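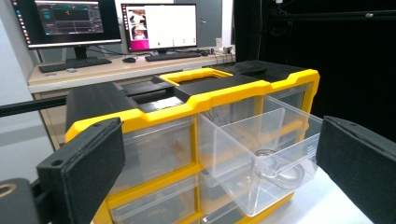
**Call for participants: demonstration practice review, Loltimside**

Sinska is looking for people to help us test and rewrite our house rules for hand-held gripper demonstrations. The current rules were written by the engineers who built the tools. We want the next version to come from people who have used them for hours at a stretch and know where the wording breaks down.

The work is paid. Sessions start in February at our Loltimside site and run for 6 weeks. You would come in for one session a week, 3 hours each, starting at 9:30 a.m. or 1:30 p.m.

## What you will do

You will carry out small tabletop tasks with a gripper in each hand, following a printed version of the rules. Most tasks use ordinary items: parts organizers with pull-out drawers, jars, cable ties, folded cloth. After each block you mark up the rules in pen. Cross out what made no sense, and write down what you did instead.

1. Read the task card through once before picking up the grippers.
2. Check the finger pads for lifting edges or grit. Report a bad pad and leave it alone.
3. Set the object on the white board where the card says, with its front toward you.
4. Hold both grippers open over the board, cables hanging clear of your wrists, before you call the start.
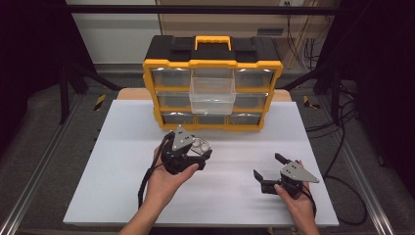
5. Do the task at an even pace. If a drawer sticks, back off and try again. Do not force it or finish by hand.
6. Return both grippers to open and call the end. Wait for the operator to confirm.
7. Put the object back to its starting state unless the card says to leave it.
8. Write down anything that went wrong, including things you think were your own fault. A failed run with a good note is kept.

Rule 5 gets the most complaints. People disagree on what counts as forcing, and the current text gives no limit on retries. Rule 7 is a problem with drawers in particular, as "closed" has been read as both "pushed in" and "flush with the front." Expect to spend a fair part of your sessions on these two.

## Who can apply

We are taking 19 people. You need to be 18 or over, able to stand for 40 minutes at a time, and able to grip and release with both hands. Left-handed applicants are very welcome. We had too few in the last review and it shows in the text.

You do not need a technical background. We will hold some places for people who have worked under written procedures before, such as warehouse, kitchen, pharmacy or assembly staff. Employees of Van Loon and Clorora may apply but should tell us, as both firms use our rules under agreement.

Please don't apply if you have a current hand, wrist or shoulder injury. You can ask to be put on the list for a later round.

## Pay and conditions

- $100 per completed session, paid at the end of each week. If we cancel on the day, you are still paid.
- A 10-minute break after every block. You can ask for more.
- Closed shoes, sleeves above the wrist, no rings or bracelets while holding a gripper.
- Sessions are recorded. Your hands and voice will be in the recordings. The consent form lists who can see them and how long they are kept, and you will get it before your first visit.
- You may stop at any point, and you are paid in full for the session you are in.

Participants who finish all their sessions will be named in the published rules if they wish.

## How to apply

Write to Fengying Tang, Practice Review, Sinska, Loltimside. Give your name, which start time suits you, which hand you write with, and a few lines on any job where you had to follow a written procedure. If there was a step everyone skipped, tell us which one and why. No resume needed.

Applicants will be asked in for a short trial with the grippers before places are offered. The trial is paid at the session rate.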